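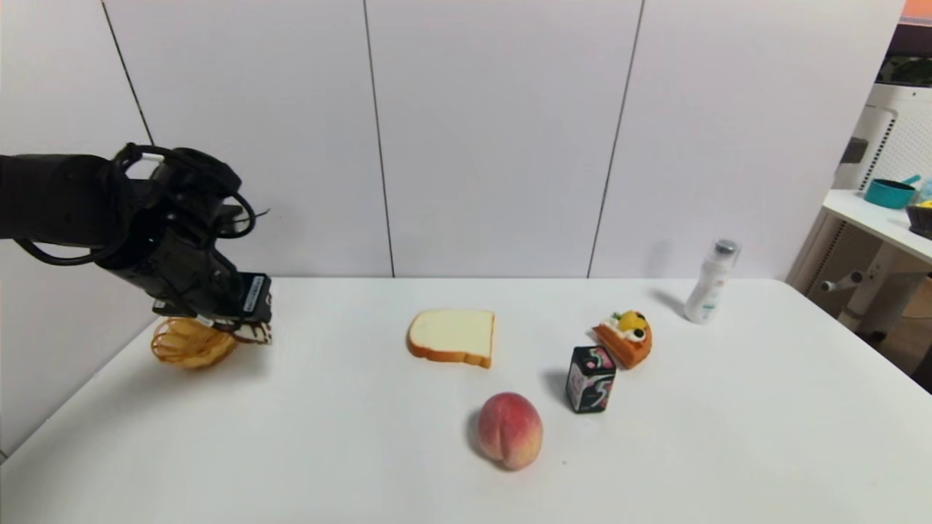

A striped, chocolate-drizzled dessert piece over the white table, Puklow.

Puklow Sweet Baking Project
Progress report to the Bergmann Fund
5 May 2026

Work done in this period

The project helps home bakers in the Puklow area move from selling to neighbors to selling in shops. At the last report we had finished sign-up and had not started the main course. The course is now running and the first group is past the halfway point.

We received 145 applications. Many came from people who already sell at the Hirnotska market, and they asked for help with labels and pricing more than with baking. We moved two of the baking sessions out of the plan and put pricing sessions in their place. The fund agreed to this change by email.

The first group covered yeast doughs, fried doughs, syrups and chocolate work. Syrups took longer than planned. The class recipes were written for a gas range and the kitchen has electric, so the sugar temperatures had to be tested again and the sheets reprinted. The new sheets are in use. Chocolate work went faster than planned and we used the spare session for storage and wrapping.

Allergen labels

Every baker in the group has now written a full ingredient list for at least one product. The common mistakes were leaving out the contents of bought-in fillings and giving nuts as "may contain" when they are in the recipe. We made a one-page checklist and will send it to the fund with the next set of papers.

Kitchen and equipment

The lease on the Puklow kitchen has been renewed on the same terms. The extraction hood failed its first check because of a worn belt. It passed the second check after the belt was replaced, and the cost came out of the repairs line. We lost four teaching days to this. All of them have been made up.
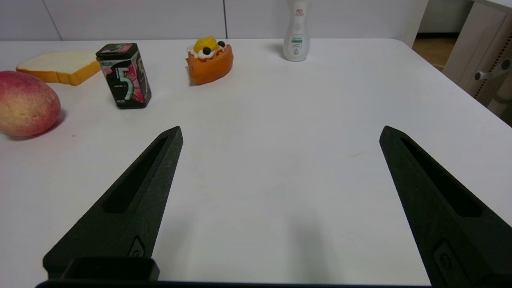 The proofing cabinet ordered from Semex is late. The supplier first gave us seven weeks and has now moved delivery to August. Until it comes, dough is proofed on covered racks in the back room. This works but it limits batch size, and for that reason we have not yet run the large-batch session. Semex has offered a loan unit - we are waiting to hear what the delivery charge would be before we accept.

Sales

Five bakers have placed products in shops, all of them in Puklow or Hirnotska. Orders are small and mostly for weekends. Two shops asked for a longer shelf life than fried pastry can give, so those bakers are offering dry cookies there instead. Returns have been low, but the records are uneven and we have asked everyone to use the same form.

Budget

Spending is in line with the plan except for two lines. Repairs is over because of the hood. Ingredients is under - flour and butter were bought in bulk with the school kitchen next door. We ask the fund to let us move the ingredients underspend to repairs. No extra money is requested.

Next period

Finish the first group. Run the large-batch session once the proofing cabinet or the loan unit is in place. Open the second group, with evening sessions for people who work days. Visit the shops in Hirnotska that have not yet replied to our letter. The full spending table is attached as a separate file.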